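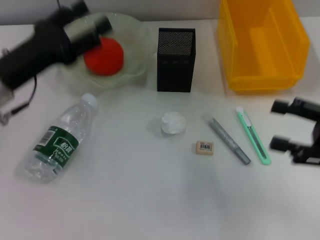
Ticket 582: Season ticket seats released to public sale before cup replay
Opened: 9/15/25
Reported by: Halldóra Ásgeirsdóttir, supporter services, Ustis FC
Product: Savus ticketing, club edition
Priority: High
Status: Closed

Problem as reported

Season ticket holders in the Gunnlaugsson Stand have first call on their own seats for home cup ties. The hold was set when the Ullorberg replay was added on Friday night. This morning 119 of those seats are showing as available on the public sales page, and 16 have been sold to people who are not season ticket holders. Phones have been busy since we opened. Other stands look fine.

Please stop sales for that stand and tell us what to do about the seats already sold.

Support, first reply

Public sales for the Gunnlaugsson Stand are now off. The rest of the ground is still on sale. Please don't cancel any of the 16 orders yet. If you cancel from the order screen, the seat goes back to the public pool and the buyer gets an automatic email with no explanation in it.

Can you confirm how the replay was created? Was it a new fixture or a copy of the first match?

Halldóra Ásgeirsdóttir

Copy of the first match. We changed the date, kickoff time, and opponent order, then ticked "hold season seats." We did the same for the replay in January and had no trouble.

Support

Thanks. The first match was away, so the copy carried over the away allocation of 214 tickets and its release rule. That rule frees anything unclaimed after 48 hours. It ran Sunday night and overrode your hold. It only touched the Gunnlaugsson Stand, where the away list was mapped by default.

In January you copied a home tie, so there was no away rule to bring across.

Steps taken:
Removed the away release rule from the replay fixture.
Put the hold back on all unsold seats in the stand.
Checked the holds against your season ticket list. They match.
Turned renewal reminders back on, as the copy had switched them off.

Halldóra Ásgeirsdóttir

Seats look right on our side. What about the 16?

Support

Use Move Order, not Cancel. It keeps the payment and lets you write your own message to the buyer. Row and price can be changed on the same screen. If the new seat is cheaper, tick the refund box before saving.

Halldóra Ásgeirsdóttir

All moved to the east side, same price or lower. One buyer asked for a full refund and got it. Two season ticket holders had already told us they weren't coming, so those seats can go back on sale when the window ends. Please turn the stand back on for holders only.

Support

Done. Holder sales are open and the public page shows the stand as unavailable. A warning when copying an away fixture to a home one has been logged as a separate request. Until that is in, create replays from the blank home template.

Closing this ticket. Reply here to reopen it.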